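We use cookies to improve your visit. By continuing you accept our cookie policy.

Liltano publishes first results on kitchen chores

CLOLLBY, 27th April — Robots can do some simple kitchen jobs, but they are not ready to be left alone with them, according to results released by Liltano.

The company ran 2,492 trials of 13 everyday chores in a simulated kitchen, from picking up a tomato to moving a kettle. Picking up single items went well. Jobs with several steps, such as clearing a counter, often stalled partway.

"A person tidies a counter without thinking about it," said Ieuan Gough, who led the work. "Our arm still gets stuck when one thing is lying close to another."

All trials so far used a simulated arm. Tests on a real one will start in January at the company's site in Givthorpe — 800 are planned in the first round.
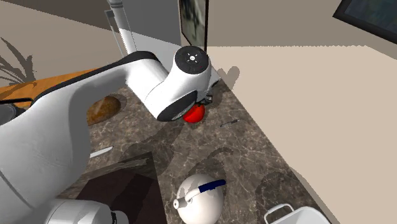

Liltano will not offer a product for home use before those tests are finished. Results from Givthorpe will be published in full, including failed attempts.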